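About Statetti

We collect empty drinks containers from places that drink a lot and would prefer not to think about it. Offices, dance studios, a couple of dentists, one language school with a heroic thirst for fizzy orange. You drink it, we take away what it came in, and between those two events there is a bag.

Joyce Kombo started the firm 11 years ago with a borrowed estate car that smelled of flat cola until the day it was scrapped. She had been office manager at a company of engineers who could design a bridge but couldn't get a bottle into the right bin. After a few months of moving things from one bin to the other herself, she decided she might as well be paid for it properly. Her former employer became the first customer and has still not got the hang of the bins.

Today we have two vans, called Rilia and Issa, and collect from 107 addresses. Issa is the newer one. Rilia has the working heater. The rota is drawn up with this in mind and there is more feeling about it in January than you might expect.

Everything comes back to our unit, where it's tipped out and sorted into cans, clear plastic, coloured plastic and what the sheet calls Other. Other has included a trombone mouthpiece, half a wedding invitation and a full set of keys to a building we had never visited. We keep anything that looks missed for 30 days on the shelf by the kettle.

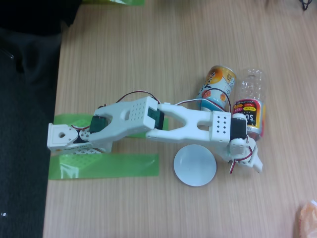

Cans are easy. A can is aluminium or steel, a magnet will settle the argument, and it goes in the cage. Bottles take up more of our lives. The bottle may be one kind of plastic, the cap another and the label a third thing altogether, glued on by someone who clearly meant it to stay. We take them with caps on, squashed if you have the patience, and empty. By empty we mean empty. A mouthful of something left over a bank holiday weekend is no longer a drink.

We also get a fair number of imported drinks, mostly thanks to the language school and a noodle bar on the same street. None of us can read half the labels. The pictures of fruit are usually a help with the flavour and no help at all with the recycling instructions, so those go to the sorting table and get looked at one by one. Joyce has a soft spot for the nicer cans and has been asked to stop taking them home.

What we don't take: glass, coffee cups, cartons, batteries, or the contents of the fridge because you are moving out in December. We've been asked for all of these, the fridge more than once.

Joining is simple enough. You tell us how many people you have and how much they drink, you guess low, and after a month we quietly bring you a bigger bag. There is no contract beyond a month's notice either way. Bags are ours, so please don't use them for the Christmas tree.

If you'd like to come and see the unit, ring first and wear shoes you aren't fond of.

More from Statetti
Caps on or caps off? The long answer
Bag sizes and prices
The shelf by the kettle: things found this month
Why we left the Wateo estate off the Thursday-shaped hole in our rota

Statetti, Unit 2, Wateo Yard. Ring or write using the contact form.
© Statetti. All rights reserved.
Back to top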